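Parsons Reading Talks: Transcripts and Pupil Questions

README for version 2

This folder holds transcripts from a series of visitor talks given to literature classes at Parsons, together with the written questions pupils handed in afterward. Teachers can use it to plan follow-up lessons. It may also suit anyone studying how teenagers respond to hearing about the background of a book they are reading in class.

What is included

The talks folder has 15 transcripts, one plain text file per talk. Each file starts with the title of the talk, the set book it goes with, and the grade level of the class. The speaker's words come next, broken into paragraphs by the transcriber. Laughter, applause, and long pauses are left out.

The questions file is a single spreadsheet saved as CSV. It has 1269 rows, one for each question. The columns are talk_id, question_id, grade, question_text, and topic. Spelling and punctuation in question_text are the pupils' own. Blank cards were thrown away before typing and do not have a row.

The topic column uses 9 labels: setting, family, religion, language, history, food, character, author, and other. Each question has one label. Where a question could take two, the label matches whichever subject comes first in the sentence. The food label covers meals, cooking, and shared eating in the set books, and it was added in this version. In version 1 those questions were filed under family or other.
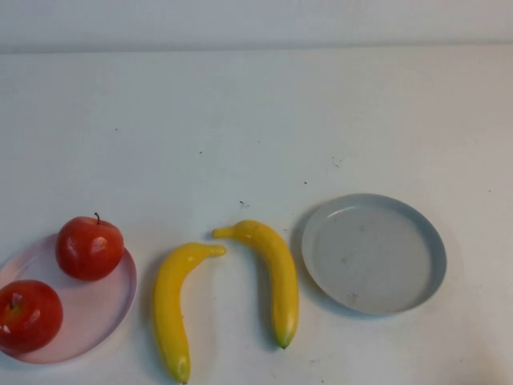 Red apples on a pink plate, with a white tabletop behind.

How the transcripts were made

Talks were recorded on the room microphone and typed up by Timothée Bailly, who also assigned the topic labels. Words from languages other than English are spelled the way the speaker asked for them to be spelled. If a speaker did not reply to our message, the spelling follows the printed edition of the set book. Passages that could not be made out are marked [unclear].

Names and privacy

Pupil names were never typed. Speakers agreed to have their talks shared and could ask for passages to be cut. Cuts are marked [removed]. Please do not try to work out who asked a question.

Known problems

The talk with the id zurell_b is missing its opening minutes. Its questions are complete.

Two talks from the Trolar visit share a question session, so their questions all carry the id trolar_a. If you are counting questions per talk, leave both out or treat them as one.

Only one person labeled the topics, and there has been no second check. Character and family are the two labels most likely to be mixed up.

Using the files

Everything is UTF-8. Some spreadsheet programs guess the encoding wrong and damage accented letters and tone marks, so import the CSV instead of double-clicking it.

The files may be copied and adapted for teaching and research. Credit the Parsons Reading Talks and give the version number. Corrections can be left with the English office, with the talk_id and the line that needs fixing. The next update is planned for November.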